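Lagman Workforce Tables

Read me first

Lagman is a set of plain tables on who works where, at what grade, and on what pay band, across the firms that signed the Derkdale fair work pledge. We put it together so that anyone with a spreadsheet can look at hiring and promotion gaps for themselves, and we're really pleased with how it has come out – the promotion data in particular is far richer than we hoped for when we started asking!

What's in the folder

staff.csv has one row per job grade per firm, with counts by sex, ethnic group and age band.
moves.csv has promotions, sideways moves and leavers, using the same grade codes.
grades.csv matches each firm's own job titles to our 5 shared grades, from entry level up to board.
notes.txt lists every change made by hand, with initials and a reason.

The staff and moves files join on firm_id and grade. Please don't join on job title. Evthorpe and Rindthorpe both use "team lead", and they mean quite different things by it (grade 2 in one, grade 3 in the other). 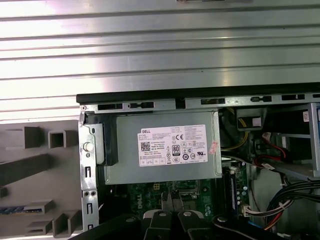
Where the numbers come from

Each firm fills in a return every January, taken from its payroll on the last working day of the old year. Ethnic group is always what staff have said about themselves. Anyone who chose not to say is kept in a column of their own, never shared out among the other groups. Agency staff are left out unless they have been with the firm for 2 years.

Small counts

Any cell under 10 is shown as "s". That hides a fair bit at board level, so for senior grades we also give a combined table for the whole of Derkdale, where far fewer cells are blanked. Please don't try to work the hidden values back from the totals – the totals are rounded as well, and the answers will be wrong.

Known problems

Rindthorpe changed its payroll system part way through the year, so its leavers are too low for the spring.
Part-time staff are counted as whole people, so pay bill sums won't match published accounts.
Disability is missing from the older returns. We'd love to fill this in if firms still hold the forms.

Using the tables

You're free to copy, chart and share everything, as long as you name Lagman as the source and say which release you used. Found a mistake? Brilliant, tell us! Send the firm_id, the grade and what you think it should say, and the fix will go into notes.txt with the next release.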